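Suvescombe gets its water numbers, and I have thoughts

Posted 02/12/2022

So the letters finally landed. If you live on the Suvescombe side of the river you probably have yours stuck to the fridge by now, or buried under the pizza menus like mine was until last night. The town is switching everybody off the old Medach wells and onto the new Zemside supply, and the changeover for our part of town starts as soon as the last valve on Visser Street is signed off.

I went along to the meeting at the library because I wanted to hear it from a person and not from a letter with three different fonts in it. It was packed! I ended up on one of those tiny chairs from the kids' corner with my knees up by my ears, next to a man who had brought his water bill in a plastic sleeve.

The short version is this. The Medach wells are old and the water that comes out of them is very hard. Anybody who has owned a kettle in this town knows that already. The Zemside water comes down from the reservoir, it's a good deal softer, and the pipe to bring it here has been in the ground since September. What's been holding things up is the testing, plus a long argument over who pays for the connection at the bottom of Visser Street, where the old main and the new main miss each other by the width of somebody's driveway.

Bláthnaid Horgan from the town water office did most of the talking, and she was good. She had a map on an easel and a pointer that kept sliding shut on her. She told us 2499 homes are on the list for the switch, and that 2000 of them will be moved over in the first round. The rest are mostly up the hill past the old dairy, and they have to wait for a pump. You could tell exactly who in the room lived up the hill from the groan.

What most people wanted to know was what they'll notice at home. For a few days the water may come out cloudy, or a little yellow if your street has old pipe under it. She said to run the cold tap at the kitchen sink first, before any other tap in the house, and keep it going until it's clear. Don't start with the hot, or you'll pull the cloudy stuff into your heater. And unscrew the little screen on the end of your faucet afterward and rinse it out, because grit from the old mains likes to collect there. 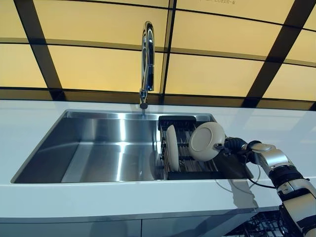 A kitchen sink with a gooseneck faucet. Run the cold side first on changeover day.

I asked about dishwashers (I'd promised my sister I would). If you have one with a hardness setting, turn it down once the new water is in, and go easy on the salt. Same for anybody with a softener in the basement - the office thinks many homes won't need theirs at all by spring. The man with the plastic sleeve had bought his softener last year and he was not thrilled. He asked whether the town would buy it from him. It will not.

Then we got to money, and the room woke up. The connection charge is going on the bills as a flat $23 a household, spread over the year, and it comes off again when the work is paid for. Thierry Cordier stood up and asked what happens if the work is never paid for, and he got a round of applause before anyone had even answered him. The answer was that the town has a written end date for the charge and that it's in the minutes. I looked up the minutes when I got home. It is in there, on the second to last page, in a table, so he can relax a bit. He has asked for it to be printed on the bills too, and I'm with him on that one.

Tanveer Satti wanted to talk about the bakery, and fair enough. If you bake for a living the water matters a lot, and he's been making the same dough with Medach water for as long as I've lived here. He's worried the rolls will come out different. I'm worried too! Those rolls are most of my weekend. Horgan said the office would drop off a few jugs of the new water ahead of time for any food business that asks, so they can try it out before the real thing comes down the pipe. He put his name on the list on the spot, and so did the coffee cart and the place that does the dumplings.

There was also a long back and forth about fish. Lots of people in this town keep fish, more than I ever knew. If you have a tank, don't do a big water change in changeover week. Do a small one, wait, then do another small one. The office has a sheet on it at the front desk and they'd already run out by the time I got there, but they're copying more. Houseplants should be fine. My ferns have been living on hard water and neglect for years and I expect they'll be delighted.

The part I wanted to pass along most is the timing. Your street gets a card through the door the day before. The water will be off for a stretch in the morning, and the office is aiming for no more than 60 minutes a street. They were careful to say aiming. So fill a pitcher and a bucket the night before, get your shower in early, and don't load up the washing machine and walk away from it. If you rely on water for medical equipment at home, call the office now and don't wait for the card, and they'll put you down for a delivery.

They're also asking people to do the dishes the evening before so you're not stuck staring at them with a dry tap. That one got a laugh from the back, but I've been through a shutoff with a sink full of lasagna pans and I plan to take the advice. 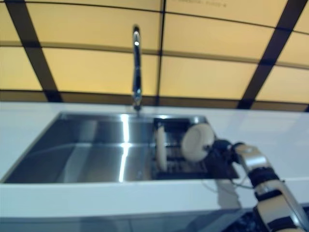
Mohsin Marwat wrote in after I put the first notes up, to say that Visser Street was told the same thing two years ago about a one-hour shutoff and the taps came back at suppertime. He'd like a phone number that somebody picks up, and he'd like it on the card. He also wants to know if the crews will be around on the evening of the switch or only in the morning.

I passed that on. The office says the number will be on the card and the line will be open until nine at night through the whole changeover. A crew will stay on call in the evenings, though they couldn't tell me yet how many trucks that means.

A couple of loose ends. The tap outside the ball field stays on Medach water for now, and there'll be a sign on it. The car wash is closing for two days and then reopening, and Zeeshan Warraich at the desk there told me prepaid tickets will be good for longer to make up for it. The swimming pool isn't affected, as it's been on Zemside water the whole time, and half the room had no idea.

If you didn't get a letter and you think you should have, go by the water office with anything that has your address on it. The street list is taped inside the library's front window, facing out, so you can read it after hours. Bring your glasses, the print is tiny. There's a second meeting for the hill folks once the pump has a delivery date, and I'll post it when I have it.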